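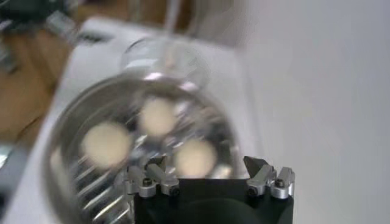 Clear Glass, Pale Contents: A Talk With the Buyer at Meredith

Meredith is a small supplier of bowls, pitchers and serving pieces to rental kitchens and catering rooms. Its buyer has handled glass for most of a working life and agreed to talk on the condition that the conversation stay on bowls. It mostly did. We met at the company's stockroom in Durer, at a steel bench between two runs of shelving, and began with the question customers ask most often, whether clear glass is worth the trouble.

"It depends what goes in it," the buyer said. "Clear glass shows the load from the side. If the load is three round things the color of cream, you get three round things the color of cream and a lot of reflection between them. Some people want that. Some people want a bowl that hides the gaps."

The gaps matter more than the uninitiated expect. A few round pieces in a wide bowl settle apart from one another, and the base stays in view. In an opaque bowl the eye goes to the contents. In a clear one it goes to the glass as well, and any ridges or cuts in the base will break the light into bands.

"Ridged bases were made that way partly for stiffness and partly for looks," the buyer said. "Pressed glass comes out of the mold with small flaws. A plain base shows every one. Put flutes in it and the flaws are lost in the pattern. The cost is cleaning. Starch sits in the flutes, and so does hard water."

Pale food on clear glass

The catalog groups bowls by diameter, but the buyer sorts them by what they are likely to hold. Rolls, peeled eggs, dumplings and rounds of dough fall into one class: pale, rounded and soft at the edge. For these the advice is a wide bowl with a low wall.

"A deep bowl stacks them. The bottom layer carries the weight and flattens. In a wide bowl each piece has its own contact with the glass. You can pick one up without moving the other two."

Contrast is the usual complaint. Cream on clear glass on a white table gives very little edge for the eye to find, and under strong overhead light the rim may be easier to see than the food. The buyer keeps a dark cloth at the bench for this reason and lays it under any bowl a customer is considering. White surfaces flatter the glass, in this view, and do nothing for the contents.

"People shop for a bowl on a white counter and use it on a white counter, then ask why it looks empty across the room. Change the cloth. It is cheaper than changing the bowl."

Two vessels on one surface

A second clear vessel standing behind the first raises a related problem. Where two transparent walls overlap, the nearer rim stays readable and the farther one fades into whatever is behind it. In a busy kitchen the farther piece is the one that gets knocked.

Meredith's own rule for the stockroom is a hand's width between clear pieces and no clear piece behind another on an open bench. The rule came in after a bad September, when the breakage log listed five bowls from the same shelf. All were plain, with no ridge and no foot, and all had been stored in the second row.

"The log has a column for cause," the buyer said. "For those it says 'not seen.' I have no quarrel with that entry. The shelf was wrong."

The shelves have since been refitted with a raised front strip, and the plain bowls moved forward. Ridged and footed pieces, which catch more light, went to the back row.

Handling and lifting

Most of the instructions Meredith ships with its glass concern the rim. The rim is where a bowl is gripped, where it meets the rack, and where chips start. The buyer asks kitchens to lift with one hand under the base and the other steadying the wall, and to reach into the bowl from above the contents, clear of the edge.

"Metal on a rim is the one I watch for. Tongs, ladles, rings. A rim will take a knock from a wooden spoon many times over. It may take one from steel and look fine, and then go in the washer a month later."

Tongs with bare metal ends are acceptable inside the bowl, the buyer said, provided the user is lifting soft food and stops short of the base. The trouble comes with a round object that slides. The tongs close, the piece moves off to one side, and the ends strike the wall. Approaching a round piece across its widest part helps. So does starting with the piece that has the most open space beside it – in a set of three, whichever one leaves the hand the clearest path out.

For stock checks the company uses the Govach rack, a wire rack with coated uprights, and a line of rim guards sold under the name Brarnix. The guards are soft sleeves that clip on for transport. Two per bowl is the standard allowance, placed on opposite sides.

What the stock number means

The bowl Meredith sells most is listed as 714. The number refers to a mold and carries no information about size, which has confused customers for years. It is a wide, round, clear bowl with a fluted base, and the buyer sees no case for renaming it.

"The number is on the invoices, the cartons and the rack tags. Change it and you get two names for one bowl. Then somebody orders both."

Asked what is still wrong with the 714, the buyer turned one over on the dark cloth and ran a thumb along a flute. The answer was the depth of the ridges. A shallower cut would release starch in a normal wash cycle, and the mold shop has been asked for a sample. It had not arrived by the time of our talk. Until it does, the care card continues to call for a soft brush, warm water and a rinse with the base tilted toward the light.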